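Our toy shop is putting two small robot arms on the block sorting job. What happens to the sorters?

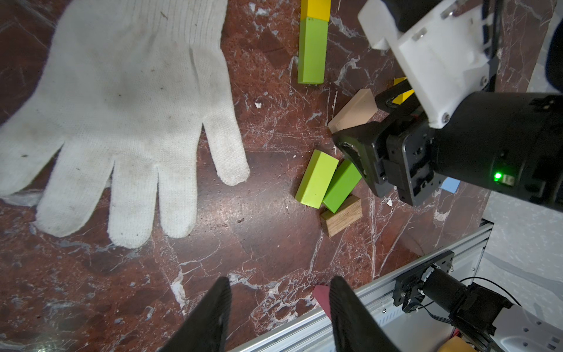

The marble table, with blocks, a glove and both arms.

Posted in Work and Small Shops, 21 November 2022

Hi all, long-time reader, first time asking anything. I run the finishing and packing room for a small wooden toy outfit called Tandness (we make building blocks, mostly, and a few pull-alongs for the holidays). We get the blocks painted elsewhere and they come back to us in mixed crates, all the shapes and colors tumbled in together, and my crew picks them apart, looks them over and fills the sets. A full set is 33 pieces. It's simple work but there is an awful lot of it, and by the end of a shift your neck knows all about it.

Back in May the owner bought a pair of arms from a supplier called Oravec and set them up on the old marble table, the dark red one that used to be in the front showroom. The plan is that the arms learn to pick blocks and put them where they belong, and the people move to checking and packing. At the moment somebody has to teach them, so one of my crew sits there most of the day guiding the arms through the same pick over and over. They're on light duty blocks only, the plain rectangles and the triangles, and nothing with wheels.

My problem is the people side. I've got folks who have been sorting by hand for years and they're being told to train the thing that does their job. Two of them like it, honest to goodness, they'd play with those arms all night if I let them! One won't go near the table. The rest sort of shrug and then I hear about it in the break room. Also the pay question keeps coming up: we pay a base plus a bonus per set, and if you're on the arms all day you don't fill any sets, so you lose the bonus. The owner says that'll sort itself out. I'm not so sure.

So what I'm after is this. Has anybody been through something like it in a small place? How did you handle the bonus, and who did you put on the machines? And should we keep anybody sorting by hand? I'd rather hear from people who've done it than read one more brochure.

Edited to add: there are over 60 of us if you count the paint side, but only my room is affected so far.

Posted by crateandbarrow

Oh boy, yes, I've been there, so settle in, this got long.

We're a parts distributor (Rerusstead, you won't have heard of us unless you fix dishwashers) and a few years back we put in a picking arm for the little plastic fittings. I was a shift lead then and I made pretty much every mistake going, so take this as a list of things I wish I'd done sooner.

Fix the bonus first. I mean this week. We left it alone for months exactly like your owner wants to, and what we got was the best pickers refusing arm duty and the newest person stuck on it full time, and then everyone wondered why the machine picked like a beginner. What we ended up doing was paying whoever was on the arm their own average bonus from the past eight weeks. It cost less than we'd feared and the grumbling dropped off a lot. Some people will say it's unfair that you can sit down and still get your average. Let them take a turn and see how they feel after a morning of picking up the same fitting.

Next thing, keep the turns short. Guiding an arm is tiring in a way that hand picking isn't. Your hands are hardly doing anything but you can't let your mind wander, and I used to come off it feeling like I'd driven across three states. We settled on 90 minutes and then a swap, and I wouldn't go back to longer.

About your holdout, I'd leave that person be for now! We had two. One came around after watching the others for a while and turned out to be the most careful of the bunch. The other moved to receiving and was perfectly happy there. What I would do is ask them to write down what they look for when they check a piece. Your old hands know things like which edges chip and which color comes back looking slightly off (you've got two greens on that table that I'd have called the same green, and I bet your crew wouldn't). The arm knows none of that and neither does Oravec.

And yes, keep some hand sorting. We went all in for one season and then the arm was down for nine days waiting on a part, and we'd let our sorting benches go to storage. Guess who was out in the yard in the rain dragging benches back in. Keep at least one bench running every shift, even a slow one.

One more thing and then I'll hush. Tell people what happens to their jobs in actual numbers and dates, even if you don't like the numbers. If the owner doesn't know yet, say that. Our rumor was that ten people were going. In the end none were let go, but we didn't replace the ones who left on their own, and I think people would have taken that fine if somebody had said it out loud at the start.

Posted by mudflap_annie

I work on the other side of this, I'm one of the people who sits at the arms. Different company, ours does seed packets. I can only tell you how it feels from the chair.

I liked it from day one, but I would not have liked it if they'd put me there for good. What got me was the count. They had a board up with how many picks we'd recorded, and the target was 1000 before they'd try it by itself, and every time the supplier came in the target moved. By the third time nobody cared about the board. If you have a target, get it in writing from the supplier and leave it alone.

Keep the table tidy between runs too. Bits and crumbs get everywhere with painted wood, I'd imagine, and we had a rule that whoever finishes wipes down and clears off their own stuff, gloves and cups and phones and all. I see there's a work glove on yours. We used to leave ours lying around as well and then you'd get half a day of recordings with somebody's glove in them, and the supplier would ask us whether we wanted it there. Just pick one way and stick to it.

Oh and ask your crew what they want to be called on paper. We went from "packer" to "cell operator" and it came with a little raise. Small thing, but my sister framed the letter.

Posted by oldbelt528

Get a lawyer to look at the bonus wording before you change it. If it's in anybody's contract you can't just swap it out.

As for the arms, we tried a Trarnik setup and sent it back. Too slow for us. Might be fine for blocks.

Reply from the original poster

Thank you, all of you, this is so much more than I hoped for! I've asked the owner for a sit-down on the bonus and I'm going in with the eight-week average idea. I like the short turns as well, we've been doing half days and I can see now why everybody looks so wrung out by lunch.

crateandbarrow, you're right about the greens. One of my ladies can tell them apart from across the room. I'm going to ask her to start the list.

Does anybody have a sheet they use for the swaps, who's on when and so on? Mine is on the back of a packing slip and it's getting hard to read.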